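Search this site Enter keywords

I said yes to being filmed before Delia Leiva had finished her sentence. She was making a documentary for Palma about Lucrezia Borgia and the poison stories, and she wanted a guide who'd walk around an old palace and talk (I do this for free at parties, so it was hardly a sacrifice!). We had one January day, a very cold courtyard, and a director, Cristóbal Toledo, who loved a long walking shot.
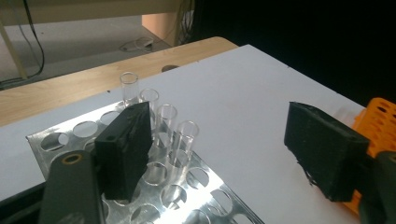

Lucrezia has had a rotten deal from history. The tale of the hollow ring full of poison came along well after her death, and I've never seen a scrap of decent evidence for it. What we do have is a woman who ran the business of Ferrara while her husband was away, and wrote plenty of letters. Cristóbal still wanted poison, of course, so we talked a lot about how you'd prove one. Four clean glass tubes standing in a metal rack look so calm and sensible next to all that gossip, and I said so on camera, twice, as a truck went by the first time.

My big speech about her marriages took 11 goes. My lips had stopped working.

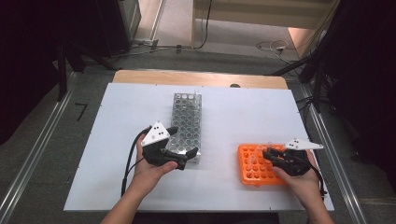

Did Lucrezia Borgia poison anyone? There's no good evidence that she did, and the people who said so mostly had reasons to hate her family.

I got four minutes in the final cut, and my mother has watched all of them repeatedly.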